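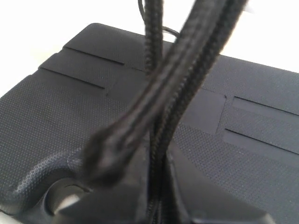
Gripper trial, Castville cell: pre-start inspection with comments. Completed in August by Poonam Pal for the Koltmont and Jornell comparison. The wrist camera is to be checked for cable intrusion before each run. Two braided cables cross the view, the nearer one heavily blurred, and a thin black wire loops behind the narrower.

1. Emergency stop tested from both sides of the cell
Pass.

2. Cables clear of the camera's view
Fail. Re-route and inspect again.

3. Braided sleeving free of fraying
Not signed off. To be examined by hand with power isolated.

4. Finger pads secure
Pass. Koltmont pads at 2,475 cycles; replacement due at 3,000.

5. Grip force limit set to 76 N
Pass on the Koltmont. Jornell unit to be set by Rastogi.

6. Mounting bolts, 4 per flange, torque marks aligned
Pass.

Outcome: no powered motion until items 2, 3 and 5 are closed.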